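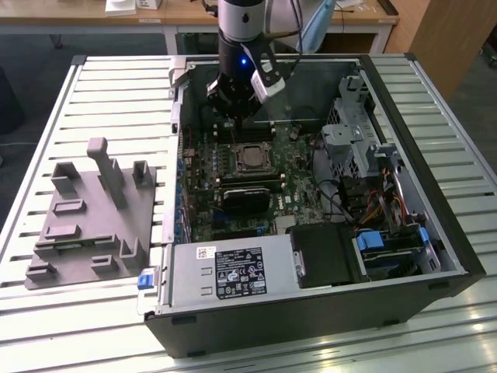

Desktop tower, side panel off.

Silard Dunes and Shore Group
Notes of the August meeting, upstairs room, 7.15 start

Present: Wim Verbeke (chair), Sem Verhoeven (notes), plus the usual wardens and two from the parish. Apologies as per the sheet.

1. Last notes
Agreed. One change, item 6 should say north slipway, not south. Wim signed.

2. Boardwalk
Van den Broek came out and walked the whole length. Far end worse than we thought, bearers gone soft under the last stretch before the hide. Quote now 2641, includes taking the old timber away, does not include the handrail. Long talk about whether to do it in two halves. Wim against, says we pay twice for getting the lorry down the track. Parish would rather wait till spring. Vote taken, do it all in one go, after the terns have left. Handrail to be priced seperately.
Action: Sem to write to Van den Broek and accept, ask for start date in writing.

3. Tern count
361 pairs on the spit, best since the fence went in. Chick numbers not in yet. Fox got under at the east corner on the Sunday of the big tide, some nests lost, wire pegged back down next morning. Asked if we should move the fence out another few yards next year. General view yes but depends where the shingle ends up after winter. Leave till January.

Dogs again. Sign at the car park has been turned round or pushed over three times. Concrete the post this time.
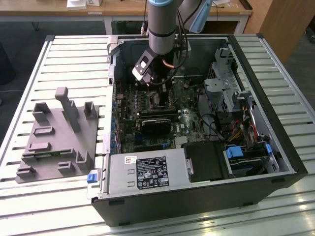 4. Sisivach talk
Sisivach is the barge wreck off the point, for those who asked. Talk went well, hall full, 40 chairs out and people standing at the back. Slides a bit dark. Several people brought in family photos of the salvage, one has the crew on the beach with the ship's bell. Copies to be made and originals handed back, names and addresses on the envelopes please, two came in with nothing on them.
Query from the floor re whether the ribs can be walked to at low water. Answer still no, mud is too soft on the landward side and the tide comes round behind you. Wim wants this on the leaflet in bigger letters.

5. Leaflet
Stock nearly gone. Printer's price for a reprint is 999, same paper, new map. Thought high. Map needs redoing anyway as the path by the pumping station has moved. Sem to get one other price. Drop the paragraph on the lime kiln, it is on private land now and the farmer has had people climbing his gate.

6. Boat trips
Ekach want to run a seal trip on Saturdays from the slipway, September onwards. No objection in principle. Conditions: keep outside the yellow buoys, engine slow past the haul-out, no landing on the spit at any time. Ekach happy with first two, want to talk about the third. Not up for discussion was the feeling of the meeting. Wim to ring them.

7. AOB
Hide key missing from the hook again. Whoever has it pls bring it back.
Beach clean moved to the afternoon, low water at 3.40. Bring own gloves.
Gorse on the top path needs cutting back before somebody loses an eye.
Letter of thanks to the hall for the tea urn.

Next meeting same room, same time. Closed 9.05.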